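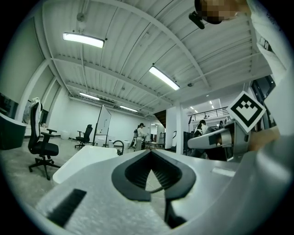 Rhona Crichton
Re: Draft site rules for hand-held gripper recording, section 4 (floor and cables)

I support the section in general but object to the 2000 mm clear zone on every side of the work fixture. Few members have that much floor. The Vustel rooms would fail on the first day, and so would ours. A rule that most sites must waive will not be read carefully by anyone. I propose 800 mm, with a wider zone only on the side where the operator stands.

Derek Tindall
Re: Draft site rules, section 4

The figure of 2000 mm was carried over from the draft for fixed arms. It assumed a moving machine and no operator inside the zone. With hand-held grippers the operator is inside the zone by design, and the main hazard is a trip or a collision with another person. I can accept 800 mm on three sides. I would keep the larger figure behind the operator, where a step back is made without looking.

Bhupendra Mishra
Re: Draft site rules, section 4

Clearance is the easier half of this section, and I would ask members to spend as much time on clause 4.2, which deals with cables. The present wording says that cables "should be managed." That cannot be checked. Consider the bathtub station: a white cable runs over the floor past the right side of the tub, a black one crosses on the same side and ends close to the gripper, and there is a power strip on the floor behind. The operator has a gripper in each hand and is attending to the tub. Clause 4.2 should state that no cable may cross the operator's side of the fixture unless it is under a fixed cover, and that power strips are to be raised off the floor wherever the task involves a basin, sink or tub. 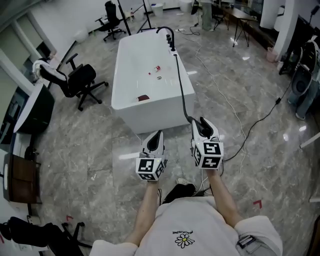

Skye Mowat
Re: Draft site rules, section 4

Comment 109 on the October draft asked whether furniture should be treated in the same way as cables, and it was never answered. My view is that it should. Anything on wheels can drift into the clear zone during a session without being noticed. The office chair behind the tub, with the towel over its back, would need to be parked outside the zone before recording starts, and the same goes for the one in the near left corner. I suggest a single line in 4.3: wheeled furniture is removed or locked.

Rhona Crichton
Re: Draft site rules, section 4

I agree on the chairs. I do not agree with fixed covers. Stations at our site are rearranged 2 times a day, and taped covers would leave residue on the floor. Weighted covers should be allowed.

Bhupendra Mishra
Re: Draft site rules, section 4

Weighted covers are acceptable to me if the edges lie flat. I will amend "fixed" to "fixed or weighted" and circulate the text on Tuesday. The clearance behind the operator remains open.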